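Ticket: Left hand gripper closes late, then drops out
Station: Gedport, bench station 2
Opened by: Marwan Kanaan
Opened: 21 June 2023
Priority: Normal
Status: Closed, follow-up in July

Reported problem

The left gripper on the Gerik pair closes late when the trigger is pulled quickly. After a while the jaw reading freezes and the station software marks the left side as lost. The right gripper is fine. Restarting the software brings the left one back for a few minutes.

First noticed at the start of the morning session. The operator finished the block using the right side only and stopped there.

Setup

Two hand-held grippers, left and right, one cable each. Both cables run off the table to the Droster interface box. Marker plate on top of each unit for tracking. Station software is Kuusk, same version as on the other bench. No updates since the last service.

The practice task is moving small parts in and out of a plastic basket. It uses light grips and a lot of quick open and close, so a late jaw shows up fast.

Log

Entry 1
Checked the Kuusk log for the left side. The jaw position comes in normally, then repeats the same value until the timeout at 900 ms. Then the device is dropped. No error before that. Tracking for the left unit continues the whole time, so the plate and the tracking are not part of this.

Entry 2
Swapped the two cables at the interface box. The fault stayed with the left gripper and its cable. The box ports are OK. Put the cables back where they were and checked the labels.

Entry 3
Held the left gripper still and worked the trigger slowly. No dropout. Moved the cable by hand close to the gripper body and the reading froze on the second bend. Did it again with the same result. Moving the cable farther down does nothing.

Entry 4
Opened the left unit. The connector was not fully seated and the clamp screw behind it was loose enough to turn with a fingernail. One of the pins had a dull spot. The cable jacket looks good, no cuts. Cleaned the pins, seated the connector, tightened the clamp. Left more slack between the clamp and the connector than before, it had been pulled straight.

Entry 5
The dropout is gone but the late closing is still there, a little better. Took the jaws off. There was dust packed in the slide on the side nearest the trigger. Brushed it out, wiped the slide dry, put the jaws back. No oil on this slide, it only collects more dust. Trigger return spring is fine.

Entry 6
Ran the jaw calibration in Kuusk for the left side. Fully open and fully closed both accepted on the first try. Ran it for the right side as well so that both have the same date. Saved the old values in the station folder in case someone needs them.

Entry 7
Cycle test, left side, 3,000 open and close cycles with the cable being moved now and then. No frozen values in the log. Closing delay is the same as on the right side.

Entry 8
Hand check at the table with both units connected. Right gripper over the green basket, left one on the wood with its jaws open.
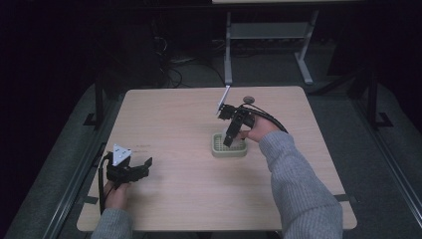

Entry 9
Ran the normal task for a full block. No loss on either side. Handed the station back.

Cause

Loose cable clamp on the left gripper. The load went to the connector every time the arm moved out. The late closing was a separate problem, dust in the jaw slide.

Parts used

None. One replacement cable is set aside for the left gripper because of the dull pin. Fit it if the dropout returns, and reopen this ticket instead of starting a new one.

Follow-up

Check the clamp screws on both grippers at the July service. Add the clamp and the jaw slide to the weekly sheet for this station. The sheet for the other bench needs the same two lines.

When putting the grippers down between blocks, do not hang them by the cable.

Closed by Marwan Kanaan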